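The Shirt on the Sofa

Every house with a player in it has a spot where the shirt lands. In some it is the floor of the hall, in some the back of a kitchen chair. In a great many it is the sofa, where the shirt stays until somebody needs to sit down.

Costigan has a summer soccer league with 61 teams, and by July the town is doing a lot of laundry. Most squads give each player two shirts, one home and one away, and those two shirts have to last from spring practice to the final tournament. Some are passed down to a younger group after that. How long they hold up depends partly on what they're made of and partly on what happens in the hours after a game.

Modern sports shirts are nearly all polyester. The fabric is light, it dries fast, and it keeps its color far better than the cotton shirts of forty years ago. It also holds on to body oil, and the oil holds on to smell. A shirt that sits balled up overnight in a gym bag will often come out of a normal wash smelling fine, then turn sour again ten minutes into the next warm-up.

The usual advice is to wash it the same day. On a game night with dinner to make and two other kids to bathe, the same day may not be possible. The next best thing is air. A shirt over a chair will dry out. A shirt in a closed bag will not, and a shirt in a heap dries on the outside while the folds underneath stay damp.
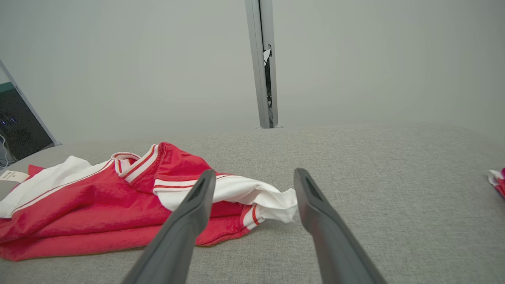 A red and white shirt in a heap on gray upholstery, its trimmed collar on top.

Red and white is a hard combination to look after. The red in polyester is usually locked in well, but trim, piping and printed numbers may be a different material with a different dye, and any of them can bleed onto a white panel if the shirt is left wet against itself. The pink stain that results is often blamed on the washing machine. Many times it was there before the shirt went in.

Cold water prevents most of it. So does turning the shirt inside out, which protects the numbers too. Raltetti, a small shop on the north side of Costigan that prints for the league, puts a slip of paper in each order with three lines on it: inside out, cold, no softener. The last line is the one people ignore. Fabric softener leaves a coating on polyester that traps odor and stops the cloth from moving sweat away from the skin. A half cup of white vinegar in the rinse does more good.

Grass stains should be treated before the wash, with liquid detergent rubbed in by hand and left for fifteen minutes. Mud is the opposite. Let it dry completely, knock it off outside, then treat what's left. Chlorine bleach has no place near any of this. It can yellow the white parts and weaken the seams.

Then there is the dryer. High heat cracks printed numbers and curls the edges of a ribbed collar, and neither one can be fixed. A low setting is safe enough for most shirts, but a hanger in a doorway works nearly as well – a thin polyester shirt will usually dry by morning.

The sofa gets less attention than the shirt, though it takes some of the wear. Woven upholstery picks up oils and dampness, and light gray shows both. A wet red shirt left for a night can leave a tint that takes a professional to remove. If the cushion covers come off, check the tag before washing them. If they don't, blot with cool water and a drop of dish soap on a white cloth, and test the back of a cushion first.

Families who have solved the problem tend to have solved it with furniture. A row of hooks by the back door is the common answer. One house on Borura Street has a wire basket on the dryer where game clothes go straight from the body, and the rule is that no one eats until they're in it. Another keeps an old beach towel over one end of the couch all season and has given up on the rest.

The league's own wash day comes at the end of the summer, when shirts are turned in at the Tasis field house, sorted by size and checked for tears. Last season 1000 of them came back. The ones with sound seams and readable numbers went on the shelf for spring, and the others were cut up for rags and practice pinnies.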